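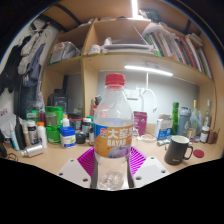

Dranville Students' Board > Living and studying > Library hours in the exam period

annag_h
So has everyone seen the email? From the start of April the main library shuts at 10pm instead of staying open all night, right through exams. I've lived in that building every spring since first year and I'm properly fed up. They say the Urquijo building will have "extended study provision" to make up for it, but it's got 542 seats and half of those are computer desks where you can't open a book without elbowing somebody.

Anyone know if this is final or if there's still a chance to moan at somebody?

bastian_d
Final, as far as I can tell. The email says "following a review" and then doesn't link to the review. I'm in Urquijo most evenings and it's already full by seven, so I don't know where they think the rest of us are going to sit.

kettle_on
Unpopular opinion but I don't mind it? I used to do the all-nighters and I was useless the next day. I walked into my stats paper last year having slept two hours and wrote my own name in the wrong box. If the place had shut at 10 I'd have gone home to bed.

annag_h
Fair enough for you, but some of us share a house with five people and one of them has a drum kit. Home isn't quiet. I don't go there at 1am because I'm disorganised, I go because it's the only time I can hear myself think!

ovidiu_n
Same here. I also work shifts at the Arkdale retail park until half nine, so with the bus I'm back on campus at ten past ten. Under the new hours I'd get precisely no library on a working day. I wrote to the library desk about it and got a nice reply saying my comments had been passed on. Passed on to whom, it didn't say.

pj_marrow
It'll be money. Night security plus heating a building that size can't be cheap. They did the same with the sports hall and the gym hours never came back.

bastian_d
Money, yes, but they've just paid for that Provum booking system that nobody asked for. You now have to book a group room on your phone, then scan the door within 12 minutes or it gives the room to someone else. I lost one last week while standing outside it waiting for the page to load.

kettle_on
Provum is fine if you do it on the campus wifi. It's only rubbish on mobile data.

bastian_d
I was on the campus wifi.

olaia_c
Hello all, I'm one of the course reps for modern languages so I was at the meeting where this came up. I can't share the papers but I can tell you what was said out loud. The library counted people going through the gates overnight for the whole of last term and got 2296 visits between ten at night and six in the morning. Their view was that this is low for a building that size. Baltasar Bravo (students' union, education) asked why they'd used autumn term figures to decide on spring hours, and the answer was that those were the figures they had.

annag_h
That's ridiculous. Nobody's in there at 3am in October. Of course it's low.

pj_marrow
Bit harsh, they can only count what they've got. Although you'd think they'd have last spring's numbers somewhere.

olaia_c
They changed the gates over the summer and the old counts weren't kept in the same way. I did ask. To be fair to them they weren't rude about it, and one of the librarians clearly didn't like the plan either.

ovidiu_n
Did anyone bring up people with jobs? Or people with kids? A woman on my course does all her reading after bedtime, when her mum can sit in.

olaia_c
Baltasar did, and I backed him up. They've agreed to look at keeping the ground floor open until 2am for the 4 weeks of main exams -- "look at" being their words, so don't plan around it yet. He's after short statements from students with a reason they can't use the daytime hours. Couple of paragraphs is plenty. Ovidiu, yours would be really useful if you don't mind it being read out.

ovidiu_n
Don't mind at all. I'll write it on the bus tonight.

kettle_on
Ground floor till 2 sounds sensible to me. I'd even sign something for that. I still think all night is a bad idea for most people, but I take the point about shift work, hadn't thought of it.

annag_h
I'd rather have the lot back, but 2am is a lot better than ten. Where do we send these statements, Olaia? And is there a deadline?

olaia_c
Education inbox at the union, put "library hours" in the subject line. No deadline as such but the next meeting is before the break, so sooner is better.

bastian_d
Can I put the Provum thing in mine as well?

olaia_c
Separate email please, Bastian!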